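Home Notebooks Rooms Lists Search Log in

This site uses cookies to remember your settings. Accept Decline

Irden notebook, table corner
March 2025

Continuing from the last page, where I stopped at the question of the cloth. I decided to keep the pale yellow one and to stop looking for another. The white one from the cupboard was too bright under our ceiling lights, and a white plate on it was hard to find with the eye. On the yellow the edge of the plate is clear from every side of the table.

The cloth was ordered from Dagdag in July and then it stayed folded until this month. The folds were very deep. I washed it at 60, hung it over two chair backs and ironed it while it was still a little damp. Ironing took me 35 minutes, and I must say I am not quick at it. The middle is now good. Near the hem one crease stays, so I turned the cloth until this crease was at the back side, toward the glass.

The table top measures 80 cm across. The cloth is larger than necessary, and I prefer it like this to a cloth which ends just at the rim. With a short cloth, every sleeve and every bag pulls it to one side. The long one has enough weight to stay where it is. The disadvantage is below: the folds come into the way of the feet, and when somebody pushes a chair in quickly the chair can catch the fabric. Please look down before you push.

I tried first to fix the cloth with four clips at the rim. The clips made small bumps, and my arm touched one of them again and again. I took them off in the afternoon and put them back in the tin. If the cloth begins to slide, I would use a thin rubber mat under it before I use clips again. There should be one in the Zololholm store room, on the shelf with the cutting boards.

Now the plate. I compared the small white one from Ferivura with the dinner plate. The dinner plate looks more like a real meal, but it takes too much of the table and then one has no free place for the elbows. The small plate I put a little to the right of the middle. For me, as a right-handed person, this is comfortable. A left-handed colleague may move it, there is no rule about the place.

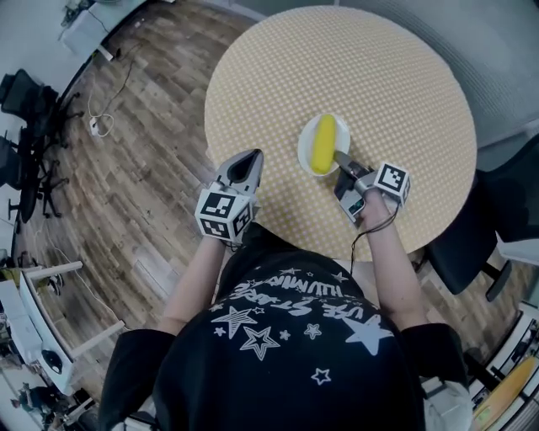

About the corn I have more to say than I expected. A cob is a difficult guest on a small plate. If it lies straight across, both ends come to the rim and it rocks. If it lies near the edge, it goes down to the cloth when the plate receives a small push. Laid diagonally, with the thick part over the flat middle of the plate, it was calm enough in my tries. I noticed too that it matters how you put it down - lower it until it touches and wait one moment before letting go. When I let it go from a little height, it turned on its rows of kernels and finished at a new angle.

I also tried it with the plate taken away, directly on the cloth. The fabric holds it better than the glaze does. For the exercise "put back on the plate" we of course need the plate, but for "bring to the rim of the table" the cloth alone is fine. I would keep a hand's width between the cob and the rim when you start. From there it is easy to reach, and you still have time if it rolls.

The corn belongs to box 463, together with the other yellow and green vegetables. The list on the lid was old, so I wrote a new one in pencil. Please put the corn back in this box after use and not in the box with the fruit. I was looking for it for a good part of one morning and it was lying between the bananas.

Chairs: the black office chairs are practical because they roll, but for this same reason they do not stay. The mesh one with the tall back can stand behind the table, at the glass partition. I like it there, since it is out of the way for a person standing in front and one can still sit down for the writing. The arrangement with two chairs on the same side was not good. We knocked our knees, and the cloth was pulled to the left.
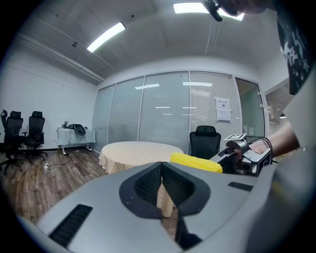

When two people work at the table at the same moment, it is better that they stand not directly face to face. A quarter turn around the table is more comfortable. Face to face, both reach for the middle together and each one is waiting politely for the other. With the quarter turn it becomes natural that one brings and the other takes. We spoke about it shortly and agreed to say "mine" or "yours" aloud, which felt silly in the first minutes and after this we forgot that it was silly.

The table height is good for a short session while standing. For a longer one I feel it in the lower back, as one bends forward more than one notices. I asked if we can have it raised a bit. Until there is an answer, I propose to change places after each set and to sit in between.

Cleaning: the plate with warm water and a drop of soap, then dry it well, also the underside. A ring of water under the plate makes a dark circle in the cloth, and it needs a long time to go. I made such a circle on the first day. It has gone now. For crumbs and dust, shake the cloth outside, please not over the carpet. Do not wash it together with the blue towels.

Still open:
- find the rubber mat, and cut it round if it is allowed to cut it
- second cloth, same color, for the days when the first is in the wash (Dagdag may have changed the shade, ask for a small piece before ordering)
- one more small plate from Ferivura, we have no spare if this one breaks
- box 463 has a cracked corner, tape is enough for now
- try the same table with the cloth turned a quarter, so that the crease is on the right side, and look if it disturbs anyone

I will do the mat and the tape first. The piece of cloth from Dagdag I have already asked for by mail, and I will write here when it comes.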